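Lowri Lougher was already talking when I got my coat off. She runs the packing room at Wistum, the mail-order craft supply place, and she has opinions about baskets - strong ones.

"People think I'm joking," she said. "But a basket is where an order lives. If the basket's wrong, the order's wrong."

I'd asked to see how a small shop gets through up to 1000 orders in a busy March, and I think I expected shelving and barcodes. What I got was a long chat about gray plastic. She likes light gray for everything, because you can spot a dropped spool or a stray button against it, and she likes perforated sides with a solid bottom.

"Holes in the sides, fine, you can see if there's something in there. Holes in the bottom and you're on your knees looking for beads all afternoon!"
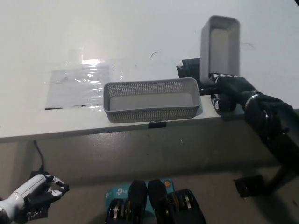

The tables are white for much the same reason, though Lowri admits they show every smudge. She wipes hers down at 7 in the morning and again after lunch, and says she still finds hairs on it. (I checked my sleeves after that.) Clear plastic sheet gets taped down wherever there's gluing or labeling to do, and it wrinkles, and she's made her peace with that.

I asked what she'd change if she had the money. She thought about it for a good while.

"Deeper tables. We had three narrow ones from Pugh when we started and I was forever catching baskets with my hip."

And stacking? Does she nest the baskets at the end of the day?

"Empty ones, yes. I tip each one up first and look inside. Order 3057, that's the one I always bring up with new people. One packet of needles left in the bottom, and the customer was so nice about it I felt worse."

She was reaching for the tape again before I'd finished writing that down.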